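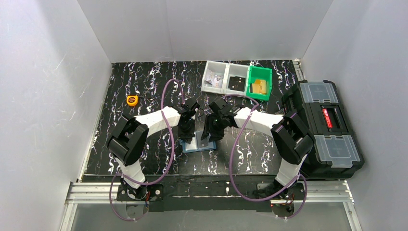 So I finally did the thing I've been promising to do since April and sat down with a pot of tea and all my investment statements. All of them! Even the ones still in their envelopes (sorry, Gareth, I know you told me to open those).

The headline is that my little portfolio is down a bit on the quarter and I am fine with it. Mostly fine. The global tracker has wobbled along with everything else, the bond fund has done its usual impression of a sleeping cat, and the only thing that properly hurt was Gilteo, which I bought for no better reason than that I liked the annual report. I put in 144 shares' worth of enthusiasm and about five minutes of reading. Lesson learned, for the second time.

I did the sum for what those shares would have made sitting in my boring savings account at Lidside instead and it came to 48 quid in interest. Not life-changing, but it would have bought a decent lunch for two with pudding, and I like pudding.

Mwanahawa Bakilana, who used to sit opposite me at work and is far more sensible with money than I am, has a rule that she never lets any single company be more than a twentieth of what she owns. I've always nodded along to this and then ignored it. When I added mine up, Mwakalinga on its own was 20 per cent of the lot! It's been a lovely share to own, pays its dividend on time, never gives me a moment's worry, and so I'd just let it grow and grow like the mint in the back garden. I sold a chunk at lunchtime and put the money in the tracker. I felt a bit disloyal, which is a daft way to feel about a company that has no idea I exist.

The other change is that I've put my monthly payment up to £100. It goes out the morning after payday, before I've had a chance to look at shoes. I did wonder whether to hold off until things calm down a bit, but I tried that once before, waited the best part of a year, and ended up buying back in at a higher price than I'd started with. Gareth Wragg still brings it up.

Still undecided on the Kimville trust. The charges are higher than I'd like and the manager's letter has got very long lately, and I'm never sure whether a long letter is a good sign. If any of you hold it, do leave a comment and tell me what you think, I'd love to know.

Next job is the old workplace pension, as soon as I can remember which email address I signed up with. I've tried three so far and the account is now locked until tomorrow morning.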